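Larnero Folding Work Table, 52 inch
Item 1123
In stock, ships from our Jolgate shop

I've been selling the Larnero since April and I still get a little too excited when somebody asks me about it, so get comfortable. It's a folding table with a proper flat top and legs that lock with a click you can hear across the room. I fold laundry on mine, I wrap presents on it, and last winter I cut out an entire set of curtains on it (never again, but the table was great!).

The top is 52 inches long and sits at regular dining height. Folded up, it slides behind a door or under most beds. One person can carry it, though I'd want a second pair of hands on stairs.

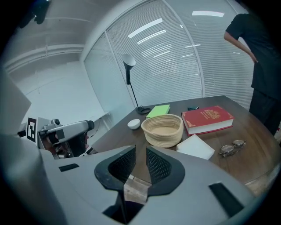

Now, the feet. The old Nurnar table we used to carry had hard little caps that skated all over a smooth floor, and I must have sent out 900 spare sets before I gave up on it. The Larnero has wide rubber feet that screw in and out, so you can level it on a bumpy garage floor or an old kitchen that slopes toward the sink like mine does.

Cleaning is a damp cloth and a bit of dish soap. Please don't use scouring pads, and put something under a hot pan.

Delivery is 20 dollars flat, or come pick it up from us and save the money. If a foot goes missing, email me and I'll mail you one. The feet from the Gebremichael bench fit too, same thread.

Questions about matching chairs: we don't have any yet, I'm still looking!

Paloma Hutchins
Page updated 20 July 2026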